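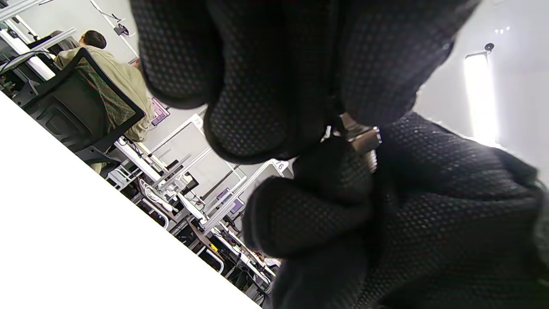
About Fluvelura

Fluvelura is a school of bench work and small-parts handling located in Priltthorpe. We teach adults to pick up, sort, fit and finish small metal components by hand, and to keep a bench in the order that such work requires. Our students come to us from repair counters, assembly shops and supply rooms, and many enroll with no previous experience at a bench.

The school was founded by Felicidad Policarpio, who remains its director. It began with evening classes in a single rented room and has since moved to its present quarters, where all instruction now takes place. To date, 348 students have completed the full course.

Our Workroom

Teaching takes place in one large workroom, laid out so that seated work and standing work can go on at the same time. The tables have plain white tops. A pale surface shows a dropped spacer or a stray washer at once, and it is wiped down at the close of every session. Bench stations built on aluminum posts can be refitted between terms, and boards near the stations are left to the people who work there, who tend to cover them with stickers.

Seating is by mesh-backed office chairs on casters. Students adjust the height before they begin and are shown how to do so on the first morning. The room is carpeted in gray, which keeps the noise down, although it does make the end-of-day search for small parts a slower business.

The Course

The full course runs for 21 weeks. It opens with grip: how to hold a short cylindrical part between finger and thumb, how to turn it without losing it, and how to pass it from one hand to the other. Students practice first with bare hands and then in gloves, including dark knit gloves with a pattern of raised dots. Many find the second stage harder than the first. A gloved fingertip is broader than it feels, and a small fitting can disappear behind it.

Later units cover fasteners, sorting by thread, linked metal bands and clasps, and the care of hand tools. Each student records 105 hours of supervised practice before the final assessment, which is carried out at the bench and includes the condition of the table afterward.

We also offer Saludo, a short refresher for people returning to bench work after time away. It is taught in August by Pacita Tan and may be taken without enrolling in the full course.

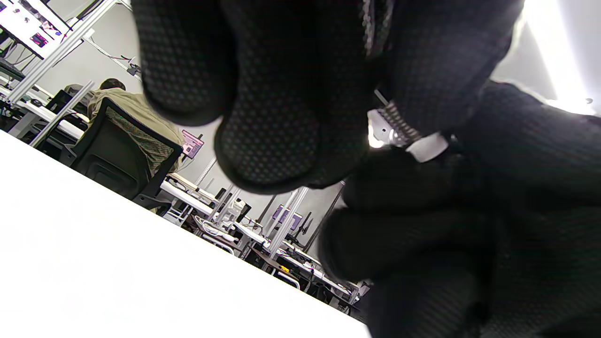
Milagros Dagdag writes that the gloved exercises changed the way she laid out her own table at home, and that she now sets every part down in the order she will want it back. She adds that she would have welcomed more time on clasps, a request the school has received from others and has met with an additional session in the second half of the course.

Order and Tidiness

Tidying is taught as part of the work. Parts are returned to their trays, tools are returned to their places, and chairs are pushed back before anyone leaves. Cables are another matter. The school acknowledges that there are more of them on the floor than it would wish, and Reiko Kamata is overseeing their rerouting along the walls — a task to be completed before the next intake. 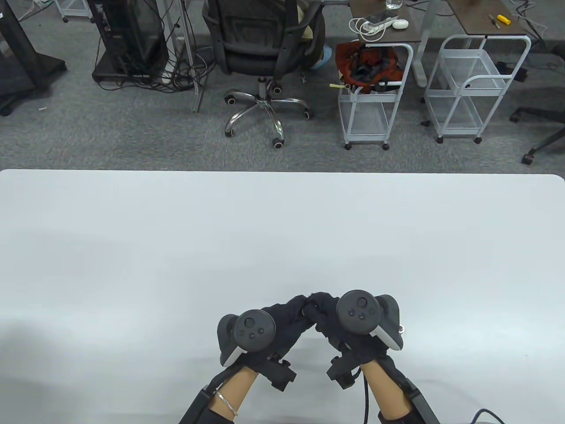 White-topped table with gloves and handheld controllers, Priltthorpe workroom

Library and Parts Collection

The school maintains a reference collection of 800 sample parts, labeled and stored by type. Students may borrow from it during practice hours. A portion of the collection was given by Firnport, a local hardware supplier, and further donations of clean, unused parts are accepted at the front desk.

Staff

Felicidad Policarpio, Director
Maribeth Castillo, Admissions
Pacita Tan, Instructor, Saludo refresher
Reiko Kamata, Workroom and Equipment

Visiting and Enrollment

Prospective students are welcome to see the workroom by appointment. Requests should be addressed to Maribeth Castillo in the admissions office, with a note of any bench experience and the term preferred.

Page last revised 30 Jun 2023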